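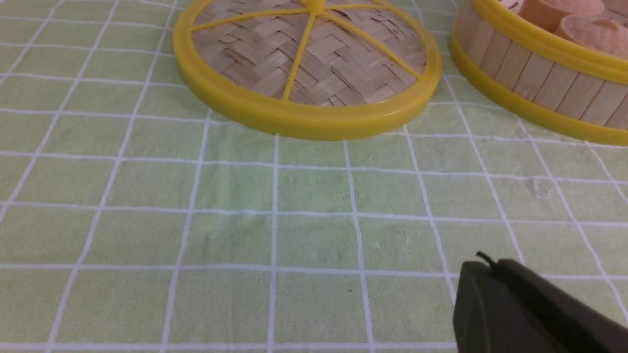
**Klavier gebraucht vom Händler oder neu und einfacher?**

**teodor_w** schrieb am 2020-12-21:

Guten Abend an alle,

ich lese seit einiger Zeit in diesem Forum mit und habe mich heute angemeldet. Deutsch ist nicht meine Muttersprache, bitte entschuldigen Sie, wenn ein Fachwort nicht richtig ist. Bei Klavieren fehlen mir die Wörter manchmal auch auf Schwedisch.

Es geht um folgendes. Ich habe als Kind sechs Jahre Unterricht gehabt und möchte wieder anfangen. Meine Tochter ist acht und möchte auch lernen. Ich war beim Klavierhaus Schmieder und habe dort zwei Instrumente gespielt, die mir beide gefallen haben:

- ein gebrauchtes Kaner, Höhe 124 cm, schwarz poliert, vom Händler überholt, für 3850 Euro mit Lieferung und einer Stimmung zu Hause
- ein neues Uner, Höhe 110 cm, für 2395 Euro, die Lieferung wird extra berechnet

Das Kaner klingt in der Tiefe viel voller. Bei dem Uner finde ich den Bass etwas kurz, ich weiß nicht, wie man das besser sagt. Dafür ist die Mechanik neu und ich muss mir keine Gedanken machen, was früher mit dem Instrument passiert ist. Wir wohnen im zweiten Stock, das Treppenhaus ist normal breit. Das Klavier soll an einer Innenwand stehen.

Was würden Sie nehmen? Und was muss ich beim Händler noch fragen?

Mit freundlichen Grüßen
Teodor Wikström

---

**Basssaite** schrieb:

Willkommen! Hier duzen sich alle, das darfst du ruhig auch.

Klar das Kaner. 110 cm ist für mich ein Möbel mit Tasten. Die kurzen Basssaiten sind genau das, was du hörst, und das wird mit den Jahren nicht besser. Deine Tochter spielt in zwei Jahren Sachen, bei denen sie einen ordentlichen Bass haben will.

---

**Eckhard Grube** schrieb:

Langsam bitte. „Vom Händler überholt“ kann alles heißen. Bei dem einen heißt es neue Hammerköpfe, neue Dämpfer, regulierte Mechanik und geprüfter Stimmstock. Beim anderen heißt es: Gehäuse poliert und einmal gestimmt. Ohne schriftliche Liste der Arbeiten würde ich keine 3850 Euro hinlegen.

Fragen, die ich stellen würde:

1. Baujahr und Seriennummer
2. Welche Teile wurden ersetzt, welche nur nachgearbeitet?
3. Sitzen die Stimmwirbel fest? Welches Drehmoment wurde gemessen?
4. Risse im Resonanzboden, und wenn ja, liegen die Rippen noch an?
5. Wie lange gilt die Garantie, und gilt sie auch für die Stimmhaltung?

Ich habe lange in einer Werkstatt gearbeitet und viele schöne schwarze Klaviere gesehen, die innen müde waren.

---

**Basssaite** schrieb:

> Ohne schriftliche Liste der Arbeiten würde ich keine 3850 Euro hinlegen.

Einverstanden. Trotzdem sollte man ihm das kleine Uner nicht schönreden.

---

**Eckhard Grube** schrieb:

Habe ich nicht getan. Ich habe zu dem Uner noch kein Wort gesagt.

---

**teodor_w** schrieb:

Vielen Dank für die schnellen Antworten! Ich duze also auch.

Die Liste von Eckhard habe ich ausgedruckt. Das Baujahr kenne ich schon, es ist 1987, es stand auf dem Preisschild. Ersetzt wurden nach Auskunft des Verkäufers die Dämpfer und die Bändchen. Bei den Hammerköpfen war er nicht sicher, er wollte den Meister fragen. Ich habe selbst hineingeschaut, die Saiten haben Spuren im Filz hinterlassen, aber ich kann nicht beurteilen, ob sie tief sind. 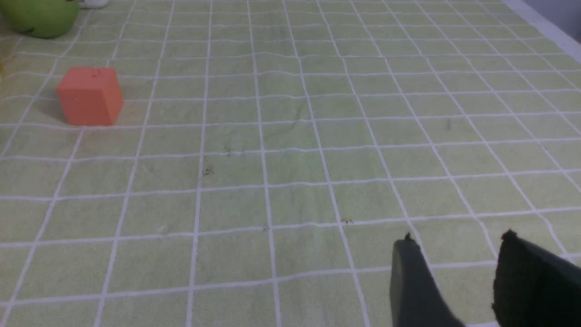

Eine zweite Frage habe ich auch noch. Unsere Wohnung ist im Winter sehr trocken. Ich habe ein Hygrometer ins Wohnzimmer gelegt und es zeigt abends 34 Prozent. Ist das ein Problem für ein Instrument aus dieser Zeit? Und ist ein neues Klavier in dieser Hinsicht weniger empfindlich oder sogar mehr?

---

**moll_und_muede** schrieb:

34 ist zu wenig, egal ob alt oder neu. Ich habe zwölf Jahre ein Itley in einer Altbauwohnung gehabt und es im dritten Winter bereut, dass ich nichts gemacht habe. Der Resonanzboden hatte einen Riss und im Diskant waren zwei Wirbel lose. Danach habe ich einen Verdunster gekauft und seitdem war Ruhe. Ziel sind 45 bis 60 Prozent, und vor allem keine großen Sprünge.

Wasserschälchen auf der Heizung kannst du vergessen.

---

**Kellerkind** schrieb:

Das mit der Schale stimmt so nicht. Bei uns bringt es ein paar Prozent, kleines Zimmer, Tür zu. Für ein großes Wohnzimmer reicht es natürlich nicht.

Andere Richtung: Hat jemand schon das Wort Digitalpiano gesagt? Zweiter Stock, Kind, Wiedereinsteiger, Nachbarn. Für 2395 Euro bekommst du etwas mit richtig guter Tastatur und kannst nachts um elf üben.

---

**Basssaite** schrieb:

Ich wusste, dass das kommt. In jedem Kaufthread spätestens auf Seite eins.

---

**Kellerkind** schrieb:

Weil es in jedem Kaufthread eine vernünftige Frage ist. Ich spiele auf beidem. Zum Üben sitze ich viel öfter am digitalen, weil ich nach der Arbeit erst spät dazu komme.

---

**teodor_w** schrieb:

Über ein Digitalpiano haben wir zu Hause gesprochen. Meine Frau war eher dafür, ich eher dagegen. Ich habe in der Kindheit auf einem akustischen Klavier gelernt und mir fehlt beim digitalen das Gefühl, dass im Zimmer wirklich etwas schwingt. Das ist vielleicht kein sachliches Argument. Die Nachbarn unter uns habe ich gefragt, sie sind einverstanden bis 20 Uhr.

Heute habe ich mit Schmieder telefoniert. Der Meister sagt, die Hammerköpfe wurden abgezogen und nicht erneuert. Einen Riss im Resonanzboden gibt es nicht. Die Garantie ist fünf Jahre, die Stimmhaltung ist eingeschlossen, das will er mir schriftlich geben. Er hat mir außerdem noch einen Flügel mit 196 cm angeboten. Ich habe freundlich abgelehnt, bei uns müsste dann das Sofa ausziehen.

---

**Eckhard Grube** schrieb:

Abgezogene Hammerköpfe sind bei einem 1987er in Ordnung, wenn noch genug Filz da ist. Lass dir das zeigen, am besten im oberen Diskant, dort wird es zuerst dünn. Fünf Jahre mit Stimmhaltung ist ein gutes Zeichen. So etwas schreibt keiner gern auf, wenn der Stimmstock wackelig ist.

Am Preis würde ich noch reden. Zweite Stimmung nach sechs bis acht Wochen dazu, dann ist das Angebot anständig. Die wirst du ohnehin brauchen, besonders bei deiner Luft.

Und erst den Befeuchter, dann das Klavier. Nicht andersherum.

---

**moll_und_muede** schrieb:

+1 für den Befeuchter. Kauf einen Verdunster und keinen Vernebler. Bei mir hatte der Vernebler mit unserem harten Wasser einen weißen Belag auf dem Deckel hinterlassen, und auf schwarz poliert sieht man das sofort.

---

**Basssaite** schrieb:

Wirst du es noch einmal spielen, bevor du unterschreibst? Ganz leise, jeden Ton einzeln von unten nach oben. Bei Pianissimo merkt man ungleiche Regulierung am schnellsten. Und beide Pedale treten und hören, ob etwas quietscht.

---

**teodor_w** schrieb:

Ja, ich habe einen Termin im Januar und nehme meine Tochter mit. Sie soll auch spielen, es wird ja auch ihr Klavier. Die zweite Stimmung werde ich ansprechen, danke für den Hinweis, darauf wäre ich nicht gekommen.

Das Uner habe ich jetzt innerlich aufgegeben. Den Verdunster bestelle ich diese Woche. Eine Frage bleibt noch: Soll er direkt neben dem Klavier stehen oder besser auf der anderen Seite des Zimmers?

---

**moll_und_muede** schrieb:

Andere Seite, mindestens zwei Meter Abstand. Das Hygrometer dagegen ans Klavier, in Höhe der Tastatur.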